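Home Notebooks Glaze and clay Kiln log Search Older Newer
May. Shufen Du, clay bench

Sandura liner, third go at the shivering question

Started 8:40. Bench cold, kiln room not much better.

Picking up where I left off, with the rims. Yiran fired the last lot of Sandura liner over the speckled stoneware and had flakes coming off the lip of two mugs. He called it shivering. I still think it could be a thick rim with a sharp edge and a glaze that didn't want to sit on it. The two things look alike if you only look at the lip, and he only kept the lips.

Līga is on the other side and says the new batch of Han frit is to blame, as the trouble began when we opened the bag. It also began when we changed clay supplier, when the Hedudari kiln got its new thermocouple, and when Capucine started sponging the feet with warm water. I wrote all of those on the board so we'd stop picking favourites.

Plan for today was 20 tiles, same clay, half with the old frit and half with the new. Extruded, L-shaped, edge left square on one arm and rounded with a damp chamois on the other. If the rim theory is right I should see flaking on the square arms from both frits. If Līga is right, the new frit should flake on both arms. If neither, I've wasted a shelf.

Mixing notes. Weighed the old frit batch first. Scale wandered by 4 grams between the first and second weighing of the same jug, so I stopped, moved it off the wobbly end of the bench and did the lot again. Anyone who weighed out on that end last month should treat their numbers with some suspicion. I'm including my own.

Sieved through the 80 mesh twice. New frit batch felt grittier going through and left more on the screen. I dried the leftovers and kept them in a labelled jar beside the sink. Līga will say this proves her case. It proves the new stuff leaves more on the screen.

Specific gravity: old batch came good on the second addition of water. New batch was thicker for the same water and needed topping up. I matched them by weight of a full syringe, which I trust more than the hydrometer. The hydrometer has a bit of glaze dried inside the neck of it and I can't get it out.

Dipped at 10:15. Three-count for each tile. Tile 4 slipped out of the tongs and went back in, so it has a double coat on one arm. Marked it with a cross and will leave it out of the tally. Please don't rescue it later if it turns out to support somebody.

Yuzhen came through at this point and asked why we don't just buy the Zorport liner like everyone else. Fair question. I asked who everyone else was and she named one studio. Their mugs are fine, as far as I can tell from having drunk out of two of them. They also fire slower than we do and use a white body, so I don't see what I'd learn by copying the label on the bucket. She has left me a sample tub anyway. It says on the lid that it fits "all mid-range bodies", and I've yet to meet a glaze that does.
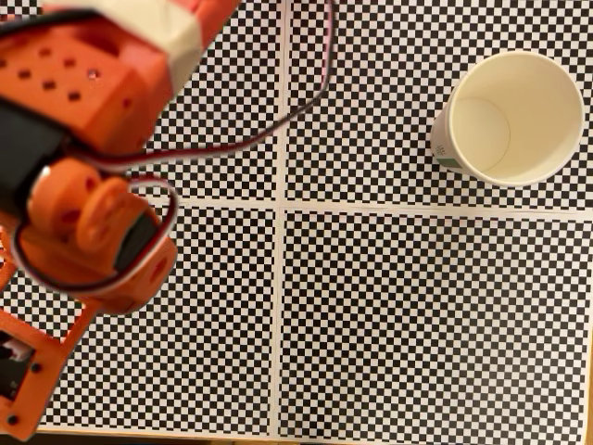 Loaded after lunch. Middle shelf only, old and new alternating so that neither gets the hot corner to itself. Cones front and back. The front of the Hedudari has been running cool all year in my opinion, and the new thermocouple hasn't changed my mind, only the number on the display. If the back cone goes down flat and the front one stands there looking at me, I'll note it and nobody is to adjust the program until we've talked.

Firing started 1:50. Same program as Yiran's, same hold. He wanted to lengthen the hold "while we're at it". No. One thing at a time, and we're already changing two.

While it climbed I went back through his old sheets. He glazed 37 mugs in that run. Two flaked. The other 35 went on the sale shelf and at least some have gone out the door, so we have no idea whether they've shed anything since. I'd want to know that before I believed any theory at all, mine included. Capucine is going to ring the two cafes that took them. She thinks they'd have complained already. People don't complain about mugs, they put them at the back of the cupboard.

Also found that the glaze thickness column on his sheet is blank from the second page down. Yiran says they were all the same. They were dipped by three people.

Next day, 9:05. Kiln at 77 on the display and I made myself wait until the tiles could be held bare-handed. Cones as predicted: back one properly down, front one a bit shy. Not far off, but enough that I'd like it looked at.

Results, square arms first. Old frit, no flaking. New frit, one tile with a sliver lifting at the corner, came away with a fingernail. Rounded arms: nothing on either.

So that's one flake. Līga was pleased, I was less pleased, and I don't think either of us has earned it. A single corner on a single tile that happened to be sitting nearest the back is not a result. It does lean toward edge plus frit together, which neither of us had put on the board. — added it, in green.

Freezer then boiling water next, three rounds, all tiles including the clean ones. I want them stressed before anyone writes "solved" on anything. Will use the big pot from the kitchen, have asked.

To do:
Thickness on every tile, needle gauge, both arms
Repeat with positions swapped, new frit to the front
Ask the Han people if the grind changed between bags (expect a brochure back)
Zorport sample on two leftover tiles, no promises
Yiran to find out which clay batch the two flaked mugs came from

Jar of screenings is still by the sink. It is not plaster. Someone has already had a go at it with a spoon.

Older Newer Back to notebooks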